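Wrist view, fingers mask the depth -- planner stops

sorkska_dev
Our planner (Doolan, default settings) takes the fingers of the hand as obstacles and refuses to move. I set the self-filter padding to 18 mm, no change.
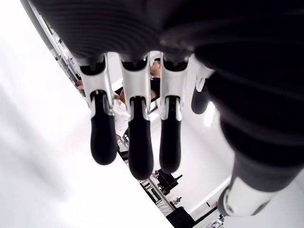 Wrist camera, three black fingertips in the middle and the thumb blurred at right.

bultach
Padding will not help you. Mask the hand from the joint angles, per pixel.

Donnie Munro
I disagree. Per-pixel masks lag when the fingers close. Drop all depth under 300 mm first.

sorkska_dev
But then I lose the object before the grasp -- or I understand wrong?

bultach
You understand right. Check your timestamps also.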